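**Trokovura: household grasping from hand-held demonstrations**
Progress report, second period
Prepared by the Kundside project team

The main job this period was to collect demonstrations on ordinary cluttered furniture and to find out whether a policy trained on them copes when the clutter is rearranged. The collection is finished. The comparison is finished for bottles and only partly done for other items. All approaches are recorded from the gripper's own camera.
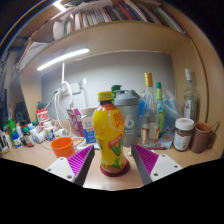
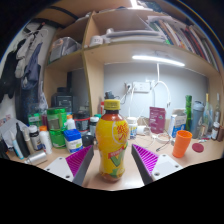 *Lemon tea bottle between the open fingers, with different things around it on the desk.*

**Collection**

We planned 1,000 demonstrations and kept 800 after checking. Most of those rejected had a tracking fault, usually when the operator turned quickly and the camera lost its position against a plain wall. A smaller group was rejected because the operator's other hand came into view. Both problems became less common once operators were asked to begin each run with a slow sweep of the furniture. We have written this into the collection guide and do not plan to replace the rejected runs.

Each run is labelled with the target item and the stage of the task (approach, close, lift, place). Labelling was slower than we had allowed for. The boundary between approach and close caused most of the disagreement between labellers, so we now set it automatically from the finger opening and check it by eye.

**Method**

The question in the proposal was whether it is better to train on many tidy scenes or on fewer crowded ones. We trained 2 policies with the same network and the same number of demonstrations. One saw the target with clear space round it. The other saw the target among other items, which were moved between runs. Both were then tested on the arm in our own lab, on layouts that neither had seen.

Camera views were fed in at low resolution. We had intended to use Manalo for the position tracking throughout, but it drifted on long runs and we moved to Wollow part of the way through. All the earlier runs were processed again so that the whole set is consistent. This took up most of July.

**Results so far**

The policy trained on crowded scenes did better on bottles. Its advantage was clearest when another item of a similar height stood directly behind the target. In that layout the tidy-scene policy often drifted towards the wrong item during the last part of the approach. With nothing near the target there was little to choose between them.

Both policies had trouble with clear glass and with items standing close to a wall. We think the first is a matter of too few examples. The second is a limit of the gripper, as the fingers need room on each side before they close.

Each layout was repeated up to 10 times. That is enough to see the large differences but not the small ones, and we would ask that the results are not quoted outside the programme yet.

**Spending and timetable**

Spending is within the agreed budget. The cost of the extra processing was met from the computing line. The tests on cups and jars are behind plan and move into the next period. No change to the end date is requested.

**Next period**

- Finish the tests on cups and jars.
- Collect a further small set with clear glass targets.
- Repeat the crowded-scene tests with the lighting changed.
- Send the draft data release to the programme office for comment.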